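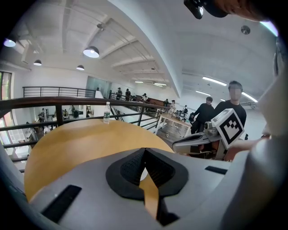 4.2 Who stays in the room: attendance at the Trendley council sittings

The first thing our records made plain is that a council seat and a seat in the national assembly pull on the same hours of the same person. Members who held both offices left council sittings early far more often than their colleagues did, and they left at the same point on the agenda, just after the budget items and before the neighborhood petitions. We logged every arrival and departure by hand, and we used a loose idea of "presence" that took some getting used to. A place at the table can look taken when the member has gone: a water bottle standing near the far edge of a round wooden table, as in Figure 3, tells an observer very little about who is taking part in the talk. So we counted a member as present only if he or she spoke, voted, or was named by the clerk during an item. This stricter rule changed the picture a great deal, and we think it is one of the most useful things to come out of the project!

Figure 3. Tabletop with water bottle.

Under the clerk's own rule, which marks a member present for the whole sitting once the register is signed, dual office holders in Trendley and Patico look nearly the same as everyone else. Under ours the gap opens up right away. In Patico it was widest in April, when the assembly was debating the local finance bill and the council was trying to settle its market rents. Both bodies wanted the same people, and the assembly won almost every time. We had expected this for the big debates. What we had not expected (and what kept us happily arguing over the logs for weeks) was that the pattern held in quiet months too, when the assembly had hardly anything on its calendar.

One reading is that the move to national office changes what a member finds worth staying for. Gosselin's interviews give this some support. Hélène Gosselin spoke with members in all 4 towns in the study, and several of them described the petition items as work for "the newer people." A former mayor of Girard, who had entered the assembly while still in office, put it more warmly. He said he missed the petitions, that they were the part of the job where he knew the street being talked about, and that his driver would be waiting outside by the time they came up. We find his account very believable, and it fits the departure times we have for him.

Girard is also the town where the handover from one mayor to the next was slowest. The outgoing mayor kept signing contracts after his election to the assembly, as the town charter allowed, and his deputy ran the sittings without the power to commit money. Petitions that needed even a small repair budget were put off, some of them more than once. We read through 700 petitions across the study towns, and the ones from Girard in this period are a pleasure to read for their patience. The same residents return with the same drain, the same streetlight, the same locked gate, each time with a slightly fuller letter.

Ulton makes a lovely contrast. Its charter has a short clause that ends a mayor's signing power on the day the assembly result is certified, and passes it to the deputy on that same day. The clause was written after an older dispute over a bus depot and was never meant as a model for anybody. Yet petition items in Ulton were heard on schedule all through the changeover, and the former mayor, who kept his ordinary council seat, stayed for more of them than any other dual office holder we followed. He had no contracts to sign and no queue at his door, and he seems to have enjoyed himself.

We want to be careful with this result. Ulton is small, its council meets in the early evening, and the road to the capital is good. Any of these could help explain why its members stay. The Ulton clerk also kept better notes than the others, down to the minute in most cases, so some of the difference may come from our having more to work with. Section 5 takes up the charter clause in more detail and compares its wording with the rules in the other towns.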